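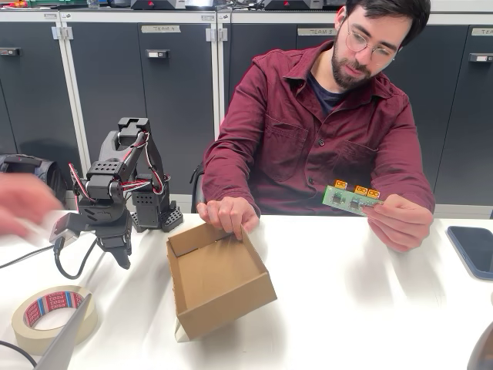
*Fig. 4. Board in one hand, carton tipped with the other.*

## Unpacking the Henia control board

Do this before you touch the wall unit. Takes 11 minutes if the table is clear, longer if it isnt.

You need: a table, decent light, the carton the board shipped in, the parts slip. No tools yet.

1. Set the carton on the table. Open all the top flaps and fold them back.
2. Lift the board out by one end. Fingers on the edges — not on the chips, not on the connectors.
3. Keep hold of the board. With your other hand, tip the carton toward you and look in the bottom. Small parts bag likes to slide under the flaps. Wolard won't replace it once the carton is thrown out.
4. Look over the board. Yellow connectors go along the top edge, one on its own and two close together. All should sit straight. Black chips below them, flat, no lifted legs.
5. Check the green side for scratches or cracks near the corners. Light scuffs are ok. A crack is not.
6. Read the number on the parts slip. It should start with 3000. If it starts with anything else you have the Forkura board, which won't fit. Stop here and send it back.
7. Put the board on the paper sleeve, connectors up. Then go to Wiring.

**Caution:** No power to the wall unit until Wiring is done. If it was running before, switch it off and wait 30 seconds.

**Caution:** Loose cuffs catch on connectors. Roll them up or button them before you plug anything in.

**Note:** Don't push on the connectors to "test" them. They're stiff when new and they only go one way. Wiring covers which plug goes where.

**Note:** Keep the carton till the unit has run for a full day. Returns have to come back in the orginal box, flat inserts too if yours had any.

### If something's wrong

- Bent connector — don't straighten it. Return the board.
- No parts slip — write to Rogelio Padilla at Wolard, include the order number.
- Parts bag missing — check the Ambrosio bracket box as well, sometimes it gets packed in there.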